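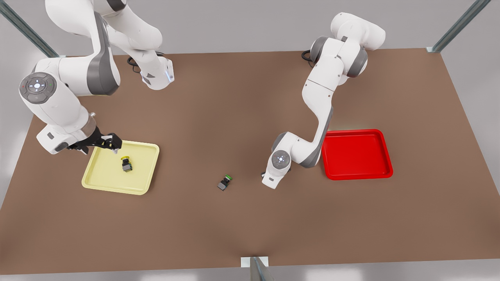
Robot Cell Practice, Unit 3
Setting up and looking after the Nondcombe two-arm cell
Notes by Ghazal Heydari

These notes cover the simulated Nondcombe cell. You will set it up on screen before you touch the real one in January. Read them with the Drenis arm manual open.

What is in the cell
Two white arms share one brown table. The small parts are push-button style blocks, one with a yellow cap and one with a green cap. There is a yellow tray and a red tray. Left and right always mean the robot's left and right. From the viewing side they are swapped, so the arm at the left of your screen is the right arm.

Start-up
1. Load the cell file and leave both arms at home.
2. Jog one arm at a time. Keep the other still until the first has stopped.
3. Set the approach height to 300 mm above the table — the default of 592 mm wastes travel.
4. Bring the gripper over the tray with the fingers pointing down and slightly open. Check that they clear the raised rim before you go lower.
5. Save the pose under your own name.

Checking the wrist view
Open the gripper fully and look at the table past the fingers. Both fingertips should show at the bottom of the view with bare table between them. The empty yellow tray may sit at an angle. Leave it that way and turn the wrist to suit. If a block is partly out of view, as the yellow-ended one is below, move the arm and not the block.
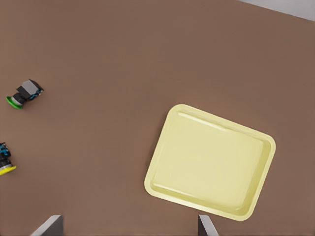 Routine care
Do these at the start of each session:
Compare the saved home pose with the Sadeghi log sheet.
Open and close each gripper 3 times and watch for uneven travel.
Follow the cable at each base through a full swing of the arm. On the real cell, report any rubbing.

If an arm faults
Stop both arms, note the joint number and clear the fault once only. If it comes back, reload the cell file. On the real cell, leave the power off and tell the Nultham workshop.

Hand in log sheets by 29th December.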